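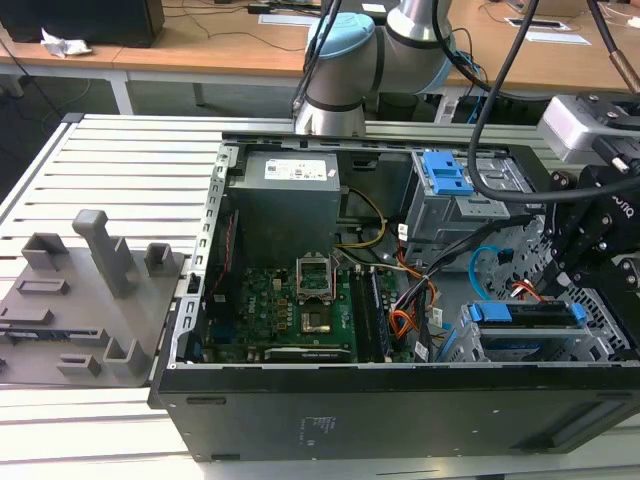 A desktop tower with the side panel off and the processor socket empty.

The clinic that keeps opening

Golesstead has cut the ribbon on its new health center three times. The doctor is expected in June.

10/03/2019

The first ribbon was blue. Elvira Taipe remembers because she was asked to hold one end of it, and because the county executive's scissors, which were the size of a canoe paddle, would not cut. They had been bought for the look of them. He sawed for a while, smiling at the local paper, and in the end an aide reached in from the side with a pair of kitchen shears and did the job at hip level, where the cameras weren't pointing.

"Everybody clapped," Taipe says. "Then we all went in and there was no floor."

There was a floor, to be fair, in the lobby. Beyond the lobby there was bare concrete and a lot of plastic sheeting, and the guests were steered gently back toward the coffee. The speeches mentioned access, and dignity, and the drive to the hospital in Sturnunetti, which is 50 minutes on a good day and a good deal longer behind a hay truck. All of that was true. Golesstead hasn't had a doctor of its own since the old practice on Depot Street closed, and the people who turned up that morning, some 200 of them by the sheriff's estimate, had mostly come to find out when they could make an appointment.

They couldn't. But the Mulder Health Center was officially open.

Taipe is a retired school nurse, and she has since become the nearest thing the Mulder has to a historian. She keeps the programs from each ceremony in a cookie tin on top of her refrigerator. When I visited she spread them over the kitchen table in order. They get glossier as they go. The first is a folded sheet from a copier. The third has a color portrait of the state senator on the front and, on the back, a drawing of the building with trees around it that have not been planted.

The second opening came after the election. The county executive with the big scissors lost his seat, narrowly, to a woman who had called the clinic "a lobby with a sign on it." This was a good line and probably won her a precinct or two. It also left her in charge of a lobby with a sign on it. To her credit she found the money for the floors. She then reasoned that a building with floors was in every way that mattered a different building from the one her opponent had opened, and so it should be opened again.

That ribbon was green. There was a bagpiper. The guests were allowed as far as the exam rooms this time, and somebody had put a paper sheet on each of the tables and a jar of cotton balls on each counter. A visiting official from the state health department lay down on one of the tables to have his blood pressure taken for the newspapers. It was high. The nurse, who had been borrowed for the day from the hospital in Sturnunetti, told him so in a clear voice, and told him that he ought to see a doctor about it, and he asked her where the nearest one was.

I have heard this story from five people, and in one version he fainted. Taipe was standing in the doorway and says he did no such thing. He laughed, then he stopped laughing, then he asked whether the reporter had gotten that. The reporter had gotten that.

The trouble with the Mulder, as far as I can make out, is that every part of it was paid for out of a different pocket, and the pockets belong to people who like to be thanked separately. The land was a gift from the Mulder family, who used to own the cannery. The shell came from a county bond. The floors and walls came from the new executive's budget, and the parking lot from a state program meant to encourage bus travel, for reasons that took me an afternoon on the phone and that I will not put you through. Each of these came with an announcement. None of them came with a salary for a physician, since a salary is a thing you have to pay again the next year, and you can't very well stand beside it holding scissors.

I put this to Jelle Jacobs, who worked in the county communications office through all three ceremonies and left last winter to sell kitchens. He is cheerful about the whole thing. We met at his showroom, where he made me coffee on a display counter.

"You have to look at it from the calendar side," he said. "A building gives you a groundbreaking, a beam signing, a walk-through with hard hats, an opening. That's four events. If you're careful it's more. A doctor gives you one handshake, and then the doctor's busy."

He told me that the beam signing had been his favorite. It's a custom in which the last piece of steel is laid out at ground level so that everyone can write their names on it before it goes up. The Mulder is a wood-frame building. There was no steel. The office ordered a beam, had it signed by everybody down to the fourth grade, and then found that the builders had no place to put it. Jacobs believes it is still behind the highway garage. I drove over to look, and there is certainly a beam there, with a tarp on it held down by bricks. The man at the gate would not let me lift the tarp without a form.

It would be easy to be lofty about this, so I should say that I have enjoyed a ribbon cutting as much as anyone. They're sociable. You see people. In a town like Golesstead, where the movie theater closed and the bowling alley is only half open (they ran out of pins on the left side), a morning with sheet cake and a bagpiper is not nothing. Several of the people I talked to had gone to all three openings and would go to a fourth. One man had his knee looked at by the borrowed nurse at the second one and spoke of it warmly. He had been waiting for an appointment in Sturnunetti at the time, and he got an answer next to the punch bowl.

And the politicians, taken one by one, are not monsters. The first executive, who now runs a boat storage business, told me he had opened the place early because he'd been advised that the money would be pulled if it didn't look finished by the end of the fiscal year. He may even be right. The second executive told me that she had inherited a shell and turned it into a building, and had the invoices. She may be right as well. Each was careful to say that the real failure took place either before or after their own time in the job, and each offered to send me photographs.

The third opening belonged to the state senator, and it is the one the town still talks about. By then the clinic had floors, walls, cotton balls, a reception desk, and an appointment system supplied by a company called Meron, which had been promised as the most modern in the region. The senator's office wanted a moment. It was agreed that he would walk up to the desk, give his name, and be booked in as the Mulder's first patient while everyone watched on a big screen.

He gave his name. The receptionist, who had been trained on the thing for one morning, typed it in. The screen considered the matter and then reported, in letters a foot high, that the next available appointment was in 12 weeks.

There was a silence. Jacobs says that he has never in his life heard a bagpiper come in so fast, and that he still sends the man a card at Christmas.

What had happened was dull. No physician had been entered, so the software had gone looking for one, and had found the nearest in the network, who was in Sturnunetti and booked solid. It had given a perfectly accurate account of health care in the eastern half of the county. The senator's office put out a statement that afternoon about "a display error," and the senator, when he was asked about it later at the fair, said that it showed how much demand there was.

The ribbon that day was gold, by the way. Taipe has a piece of it. She has pieces of all three, clipped to their programs, and when I asked if she'd had to ask permission she gave me the look that must have worked well on sixth graders.

Since then the Mulder has not been idle, whatever people say at the diner. The lobby is used two mornings a week for flu shots and blood pressure checks, by a nurse who drives over with her own equipment and is home by lunch. The exam rooms hold the folding chairs for the lobby. A yoga class applied for the big room at the back and was turned down on the grounds that it was a medical facility. The lights are on a timer and come up every evening at dusk, so that from the county road the place looks very busy.

And there is a doctor coming. I have this from the county, in writing. She has signed a contract, she has found a house to rent out past the grain elevator, and she starts in June if her license transfers in time. Taipe has already met her. The two of them had lunch, and the doctor asked sensible questions about the well water and the school and what people around there tend to die of.

She also asked if there would be some kind of event. The county is working on it. I called to find out the plans and was told that they're still being discussed among several offices, all of which feel strongly that they should go first, and that a color for the ribbon had not yet been settled on. Taipe would like to see it be red. She has room in the tin for one more if she takes out the sewing needles.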